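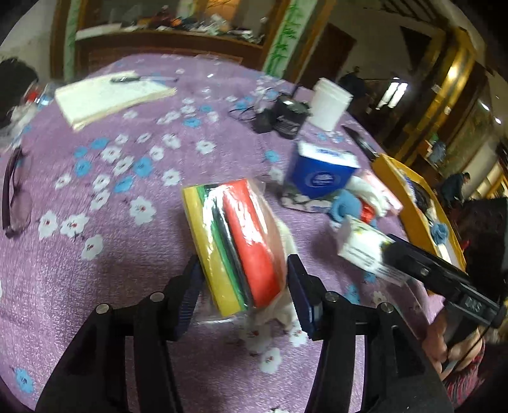 Posted by Lorkisance

Clearing a table, as taught to robots

I have been tidying tables for most of my adult life with no visible improvement, so in September I started reading how they teach robots to do it. The method is homely enough. A person picks things up with a hand-held gripper in place of fingers, the movements are recorded, and a computer learns from the recordings. Do it with two grippers and you have, in effect, a person clearing up after tea in very stiff oven gloves.

The write-up I liked best is from the Rarkau project at Allolcombe. They had their system learn from 18 sessions of putting small household things into a tray, then tried it on tables it hadn't met. It did well with boxes. It did badly with anything floppy, and so do I. Most of what follows is pinched from them.

Put the tray down first. In their better sessions the tray was on the table before anything was touched, and it stayed put. A long one along the edge beats a deep one in the middle, where you only end up reaching over it with your sleeve in the butter.

Pick up packets by the body. Loose flaps and corners of wrapping feel like handles and are nothing of the sort. Pinch across the widest firm part, and if the thing sags, let go and try again closer to the middle.

Cartons before tissues. A carton stands where you leave it and gives the soft things something to lean on.
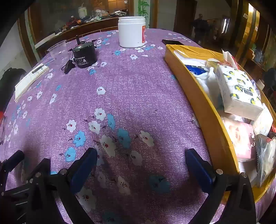

Stand soft packs on end if the tray is narrow. You can see what you've got, and the pink one at the bottom won't stay lost until spring. Carrier bags go in last, or they eat everything near them.

Leave cables alone until the end. The Rarkau people lost 5 attempts out of 8 whenever a lead ran under the thing being lifted, which is a better score than mine with the phone charger. Follow the cable to whatever it belongs to and move the two together.

Don't fret over a busy tablecloth. They tried a plain cloth and a flowered one, and found the machine got muddled by flowers only when it had never practised on any. Mine has so many flowers on it that I once tried to pick up a petal. Run your palm over the cloth when you think you've finished; you will find a pen lid.

Glasses come off the table before anything else, and go somewhere you'll remember. On this point the research is silent, and I have bought four pairs.

Next time, the Górecki method for folding fitted sheets, assuming I can get it to work on more than one corner.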